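# Plano de compras e orçamento: célula móvel com garra de dois dedos (Zarano / Clatside)

README do repositório de planejamento. Leia antes de editar as planilhas.
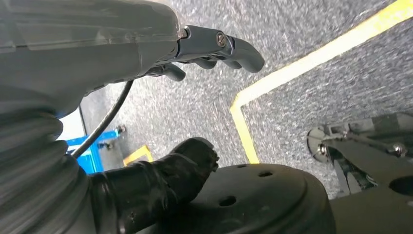

Fumiko Furukawa
Responsável por equipamentos e orçamento, laboratório Clatside

12 compartilhamentos
3 comentários

## Para que serve este repositório

Reúne o que usamos para decidir as compras da célula Zarano: listas de itens, cotações, critérios de escolha e o registro do que foi aprovado ou recusado. Quem precisa pedir peça, trocar consumível ou propor um equipamento novo começa por aqui.

Os dados de operação do robô (trajetórias, vídeos, registros de força) ficam em outro lugar e não devem ser copiados para cá. O código de controle também não entra. Se uma decisão de compra depender de um resultado de teste, coloque um resumo curto em `notas/` e o caminho do teste original.

## Conteúdo

`itens.csv`: uma linha por item, com código interno, descrição, fornecedor, quantidade mínima em estoque e preço da última cotação.

`cotacoes/`: propostas recebidas, em PDF, com o código do item no começo do nome do arquivo.

`orcamento.csv`: valores previstos e comprometidos por categoria.

`piso.md`: medidas da área demarcada e regras para mudar a marcação.

`notas/`: textos curtos sobre decisões. Não há modelo fixo, mas o código do item precisa aparecer na primeira linha.

O arquivo `itens.csv` tem 107 linhas na versão atual. Parte delas é herança do projeto Wollurholm e ainda não foi revisada. Essas linhas levam `herdado` na coluna de situação e não devem servir de base para pedido sem nova cotação.

## Categorias do orçamento

**Garra e dedos.** Trabalhamos com garra de dois dedos. O corpo é comprado uma vez e os dedos são tratados como peça de desgaste, com linha própria. As pontas arredondadas de acabamento fosco são as que adotamos como padrão para os testes perto do chão. Quem quiser outra geometria deve pedir um par avulso antes de propor a troca do estoque inteiro. Os parafusos da lateral entram no mesmo item do corpo da garra e não são cotados em separado.

**Proteção do braço.** A sanfona cinza que cobre a junta é item de reposição. O fornecedor só vende no comprimento completo, então o valor da planilha já considera a peça inteira. Na primeira versão do plano ela estava em "acessórios diversos" e ficou sem verba quando a categoria foi reduzida. Agora tem linha própria.

**Cabos e mangueiras.** Cabos finos e mangueiras grossas são cotados separadamente. A fita preta usada para envolver a mangueira é material de consumo e sai da verba de manutenção. Para 2 trocas completas por ano, o valor previsto é suficiente com os preços atuais. Se a frequência aumentar, avise antes de fazer o terceiro pedido.

**Suportes e ferragens.** Chapas, hastes, placas redondas e parafusos sextavados. A maior parte é peça de catálogo da Vidmar. Peças usinadas sob encomenda precisam de desenho anexado à cotação, com a tolerância indicada. Pedido de usinagem sem desenho volta para quem fez.

**Piso e demarcação.** Fita amarela para os limites no carpete, incluindo os cantos em ângulo reto. A fita é comprada em rolo e o consumo é baixo, mas o adesivo precisa ser próprio para carpete. Usamos uma vez a fita comum de oficina e os cantos levantaram em pouco tempo.

**Reserva.** Valor sem destino definido, usado apenas com aprovação escrita em `notas/`.

## Valores

Todos os valores estão em euros, sem imposto. A coluna `com_imposto` é calculada e não deve ser preenchida à mão.

O limite para compra direta é de 200 euros por pedido. Até esse valor, basta registrar o item e anexar a nota. Acima dele são exigidas cotações de fornecedores diferentes, salvo peça exclusiva do fabricante. Nesse caso, anexe a mensagem em que o fabricante ou distribuidor confirma a exclusividade.

A reserva atual é de 400 euros. Ela não passa para o período seguinte.

O frete entra no preço do item quando o pedido tem um item só. Em pedidos com vários itens, é dividido em proporção ao valor de cada um. Os registros antigos do Wollurholm não seguem essa regra e por isso alguns preços parecem baixos demais.

## Como propor uma compra

Abra uma linha em `itens.csv` com a situação `proposto`. Preencha código, descrição, fornecedor e quantidade. O preço pode ficar vazio por enquanto.

Depois crie uma nota curta com:

- o uso previsto
- o que existe hoje no estoque para a mesma função
- a alternativa mais barata que foi considerada
- o prazo de entrega informado pelo fornecedor

Com a cotação em mãos, preencha o preço e mude a situação para `cotado`. A aprovação muda para `aprovado`, e só a partir daí o pedido pode ser feito. As outras situações aceitas são `recebido`, `recusado` e `herdado`. Não crie situações novas, pois o script que soma o orçamento ignora qualquer valor fora dessa lista sem dar erro.

## Critérios de escolha

Compatibilidade com a montagem existente vem primeiro. Uma peça mais barata que obriga a trocar suporte, cabo e proteção raramente compensa, e a nota precisa mostrar essa conta.

Em seguida olhamos o prazo. A célula já ficou parada à espera de uma única haste, e desde então as ferragens de ligação têm quantidade mínima na planilha.

O preço unitário é comparado depois desses dois pontos. Desconto por volume só interessa para itens de desgaste. Para o corpo da garra, não mantemos unidade sobressalente; a decisão está registrada em `notas/` e será revista quando houver verba.

## Limitações conhecidas

Os preços da Vidmar são de tabela e não refletem o desconto combinado para pedidos maiores. As linhas ainda não foram corrigidas.

A vida útil dos dedos e da sanfona foi estimada a partir de poucas trocas. Use os números para prever verba, sem tratá-los como especificação.

Não há custo de mão de obra em nenhuma linha. Quem comparar este plano com o de outro laboratório deve verificar se o outro inclui montagem.

A área demarcada em `piso.md` foi medida na posição anterior da célula. As distâncias até a parede precisam ser refeitas.

## Alterações

A revisão de março separou a sanfona e as mangueiras da categoria de acessórios, acrescentou a regra de frete e removeu itens duplicados entre Zarano e Wollurholm. As cotações anteriores continuam em `cotacoes/antigas/` para consulta.

Correções de preço podem ser feitas diretamente, desde que a cotação seja anexada na mesma alteração. Mudanças de categoria ou de limite precisam passar por Fumiko Furukawa.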